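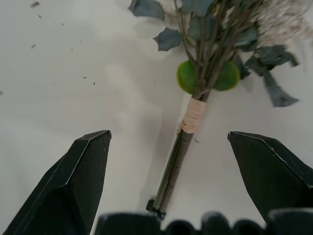
Fig. 1. Wrist view, fingers open around the stems. The twine is part of the problem.

Home Robotics Workshop, Handout 6: Soft Things, Hard Fingers
March 2025

By now you have a gripper that can pick up a wooden block 100 times in a row and has started to feel smug about it. Flowers will fix that. A bouquet bends, sheds, and has no flat sides worth mentioning. Dried ones are worse, and we use dried ones, as the workshop budget does not stretch to fresh.

6.1 Where to grab

Close on the stems. The leaves look like an easier target from most angles and will come off in your fingers. A wrapped bundle gives you a stiff section at the twine, but the wrap is thicker than the stalks on either side, so a width you tuned on bare stem will crush it. Pick one spot and tune for that.

In Davix, set the closing force to 70 and work down from there. The units are Davix's own and correspond to nothing in physics. Log the value that holds without snapping. If you are on the older Skeltomik board, the same setting is parameter 348, for reasons lost with the original manual.

Line up using the wrist camera before closing. Leave a gap on both sides of the stems. It need not be even, but a finger that touches early will roll the whole bundle away from you and across the table.

6.2 Getting it into the vase

The opening is small and the bouquet is top-heavy. Tilt the wrist so the stem end leads, bring it to the mouth of the vase, then lower. With 2 arms, let one carry and keep the other open and out of the way until you need it. Do not make both arms move at once on your first try. You will want to. The Akar planner will even offer.

The head camera is the one to watch during the drop-in, as the wrist view is mostly petals by then.
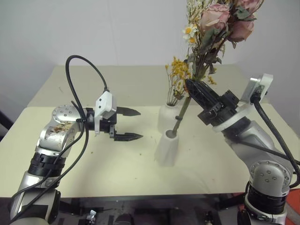 6.3 Before next session

Sweep up the crumbs. Bring your force log and one failed grasp you can explain. The Simões joint covers need wiping too, and yes, that means yours.

Comments

gearmouse: 70 took the head off a daisy. 40 is plenty on mine.

tablesaw_tess: Is 348 saved after a power cycle? Mine forgets.

gearmouse: Write it twice. Don't ask.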